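Burkora picking cell, weekly guarding and housekeeping check
Site: Jidside, bay 20
Done by: Corey Ellery
Date: February 25, 2022
Signed off: Nerys Pritchard

1. E-stop, operator side – OK. Pressed and reset twice.
2. E-stop, rear – OK but stiff. Ask Fotini to order a spare.
3. Reduced speed in teach mode – OK, pendant reads right.
4. Enabling switch, all three positions – OK
5. Lockout tags – FAIL. One missing, tag 113. Shobha to replace before Monday shift.
6. Risk assessment on display – old version still up. New one due April.
7. Run hours logged – 3,926
8. Floor marking – OK, needs a sweep
9. Gripper mounting bolts – witness marks lined up. OK
10. Hands out of bin unless arm is in hold – reminded both shifts, agian.

Comments

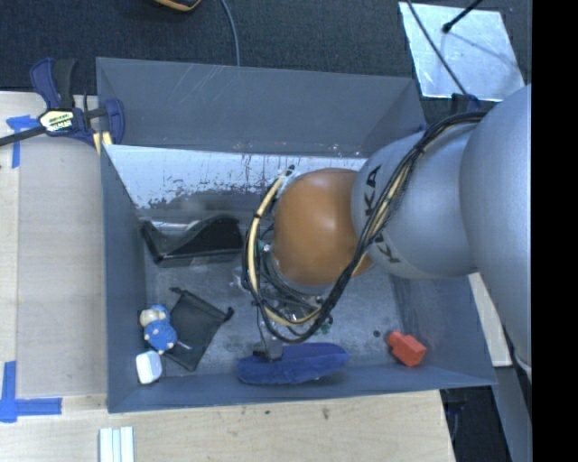

Item 11, cable dressing. Pass with action. Rule is no slack that can snag on the bin wall or the load at any reach, and ties at fixed spacing. The bundle loops right under the orange-brown joint with a tie near the upper part, and I want it held closer in than that. Ngaio to redress and then jog full reach at slow speed, somone watching the loop.

Item 12, bin clamps. Check by hand every shift start, not just by eye. Write it on the sheet.

Recheck both next week – CE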